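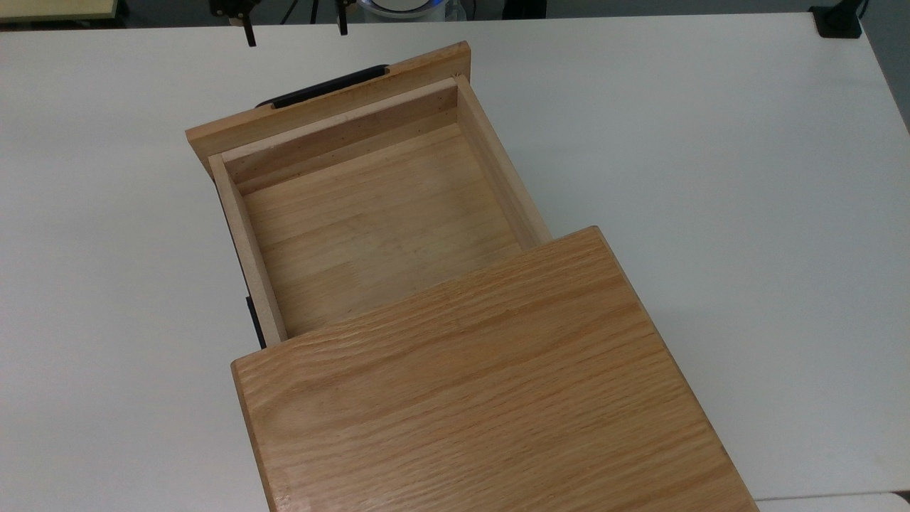

Drawer task: arm opens it fine, can't get it closed
posted by Hatice Sönmez in School & Club Robotics

Hi all! I'm in the robotics club at Wovarthorpe and our project this term is the cabinet task (open the drawer, put a block in, close the drawer). We've got the little oak cabinet on the white table and the two-finger gripper, and opening is going great. It hooks the black bar handle and pulls the drawer all the way out. Closing is where it falls apart. Out of 40 tries in March we got 23 good closes. The rest of the time it either shoves the whole cabinet back across the table or the drawer stops partway and the arm just gives up. We've been pushing with the fingers closed, on one end of the front, because that's where the arm can reach easily. Our demo is in 2 weeks and I'm kind of panicking. Is this a code thing or a cabinet thing? Thanks!!

Hüsnü Oral
Bit of both, I'd say. Pushing on one end twists the drawer in its runners, and then it sticks. Try it with your own finger with the arm parked, first at the end and then dead center, and you'll feel it. So aim for the middle of the front. The handle gets in the way a little, so we went just above the bar, on the flat wood, fingers closed. Go slow for the last bit.

For the sliding, fix the cabinet down. We used two strips of that grippy shelf liner under ours and it stopped moving. Clamps work too but our arm kept bumping into them, which was a whole other week.

Oh, and check what makes it give up. Ours had a force limit set for picking up foam blocks, way too low for a drawer. Raise it a bit at a time and keep a hand on the stop button.

canpolat
just get a lighter drawer lol. we used a plastic one and it closed every time

Hatice Sönmez
Can't swap it, the cabinet is part of the rules :( But the middle thing helped right away, thank you Hüsnü! Shelf liner is on my shopping list. Haven't touched the force limit yet, I want our coach there for that one.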